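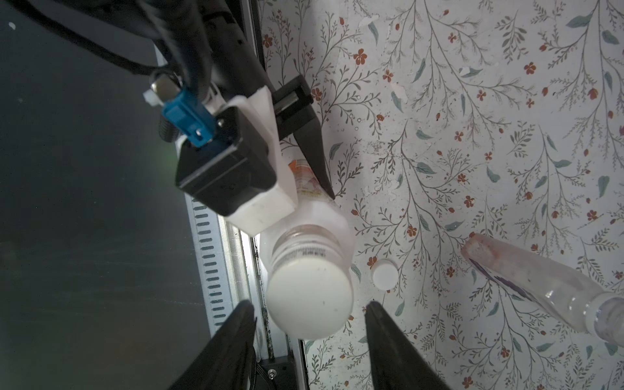
Cap work, with a bottle held neck down over the open fingers.

Furnamano finger and mount kit, fitted at home

I waited a good long while before writing this one up, and I'm glad I did! The kit comes with 2 printed mounts and a bag of screws, and fitting the first took me most of a lovely slow evening. Leave slack in the cables before you tighten anything -- I didn't, and had to start over.
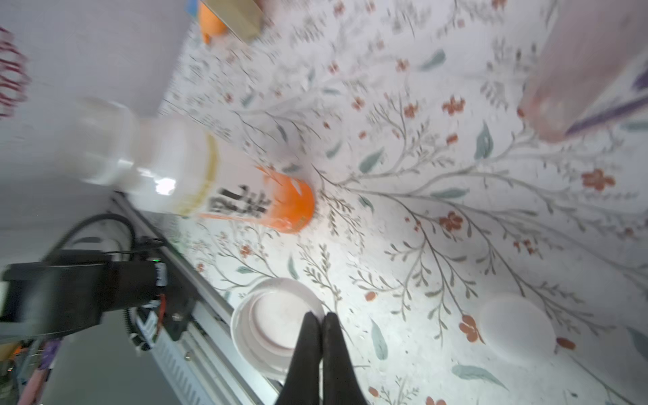

Gun-woo Jin wrote in to say the tip screws want a check every 7 days, and that mine were surely looser than I thought. (They were, bless him.) I had gone about 1,704 cycles without touching them.

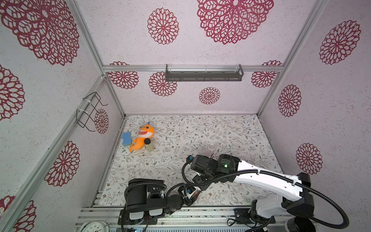

Looking after it

Wipe the rail, snug the base bolts, and keep the spare screws somewhere sensible. I'd buy it again, though I do wish the Gindlow shop sold the mounts singly.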